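Finside Rentals - Move-Out Inspection Checklist, Unit 7, Tunstall Court
Date of visit: 26 January 2021
Keys returned: 2 of 2. Mailbox key returned also.

ENTRANCE AND HALLWAY
Front door lock - OK. It turns a little hard, please put oil before the next tenant comes.
Smoke alarm - OK, tested with the button.
Floor - OK. Small scratch near the closet, it was already written on the September sheet.

KITCHEN
Stove, four burners - OK.
Oven door - OK, but the glass must be cleaned one more time.
Outlet beside the sink - NOT OK. The test button does not cut the power. Electrician is needed before anybody moves in.
Under the sink - no leak seen. The shelf is swollen from an older leak.
Range hood (Bovix) - fan works in both speeds, light does not work.

BEDROOM 2
Window lock - OK.
Window screen - torn in one corner, 25 dollars from the deposit according to the price list.
Closet door - comes out of the rail when opened fully. I put it back, but it will come out again.
Small items left behind - see the note at the end.

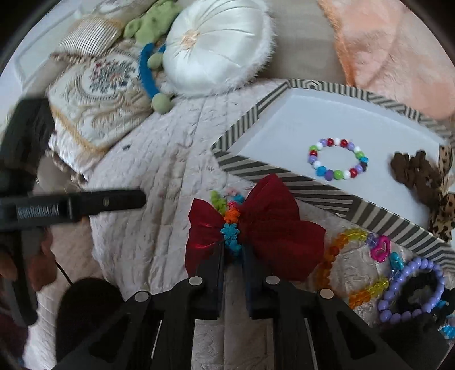 Dark red hair bow and beaded hair elastic.

BATHROOM
Toilet - OK, does not run after flushing.
Fan - works, but is noisy.
Silicone around the tub - black in two places, must be cut out and made new. I estimate 200 dollars with labor, the office should confirm this amount.
Water heater - OK, no rust on the bottom. Set to a normal temperature.

OUTSIDE AND METERS
Balcony rail - firm on all sides.
Storage locker - empty and swept.
Electric meter, last three digits - 928.

COMMENTS
The apartment is in better condition than I expected after such a long lease. Only the kitchen outlet is a safety matter, and I ask that it is repaired first. The other points can wait for the painter from Clallemero.
Left items are kept in the office for 30 days - the tenant was informed by e-mail. After this time we are allowed to dispose of them, as written in the lease.
Second visit needed: yes, after the electrician.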